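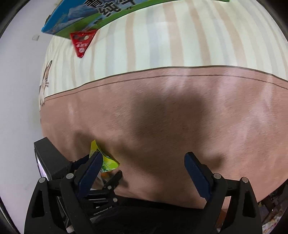
### 4.2 Demonstration at the Hedutton open day

**Figure 3.** Tabletop task used in the public demonstration, seen from the camera on the hand-held gripper. Both jaws are open. Packaged goods lie on a striped and pink-brown cloth, with a large box at the far side and a second gripper at the left.

The demonstration was held in March in the ground-floor hall of the Hedutton site. Its purpose was to find out whether visitors with no training could record usable pick-and-place episodes with the hand-held gripper, and how their recordings compared with those made by the two regular operators at Nullarthorpe. Each visitor was given one spoken instruction, which named an item and a target area on the cloth. No practice trial was allowed. A session ended after five episodes or when the visitor chose to stop.

The cloth was kept on the table for all sessions. In earlier trials on a bare surface, thin packets slid when the first pad touched them, and the closing motion had to be repeated. Cloth reduces sliding but adds two difficulties. The fabric can be pinched together with the packet, and its printed pattern gives the segmentation stage more edges to reject. The border between the two sections of the cloth (Figure 3) is a strong continuous line, and under the wide-angle lens it appears as an arch. Images were therefore rectified before contour extraction. The lens model was the one described in Section 3.1, with no change to its parameters.

Flexible packets were approached from above with the jaws open and the pads on either side of the shorter dimension. The yellow-green packet in Figure 3 shows why the approach direction matters. It has raised and extended corners, and the left pad covers part of its outline from the camera's position. When a pad hides one side of the object, the width estimate is taken from the last unobstructed image and held until contact. This rule was added after the first hour of the open day, and episodes recorded before the change were processed again with the rule in place.

Visitors recorded 212 episodes. Of these, 40 were rejected, most of them for tracking loss when the tool was lifted too quickly from the table. The remaining 172 were added to the Drarbridge set, which then held 3445 episodes. Rejection was decided by one annotator (H. Tekin), who worked from the recorded video and the pose trace without knowing who had held the tool. Episodes in which an item was dropped were kept if the pose trace was complete.

Two differences between visitors and regular operators were clear in the traces. Visitors paused above the item before closing, with a median pause of 600 ms, and they often turned the wrist during that pause to line up the pads. Regular operators made the same turn during the approach. Visitors also pressed the pads into the cloth more often, and the fabric rose with the packet in several of these cases. We kept such episodes and marked them with a separate label, as described in Section 4.4.

Lighting in the hall was not controlled. Soft shadows fell on the cloth near the jaws, and reflections were visible as pale streaks on the pink-brown section. Neither was masked. A test with the Sveinbjörnsson filter removed some of the streaks but also weakened the edges of glossy packets, and the filter was left out of the final processing.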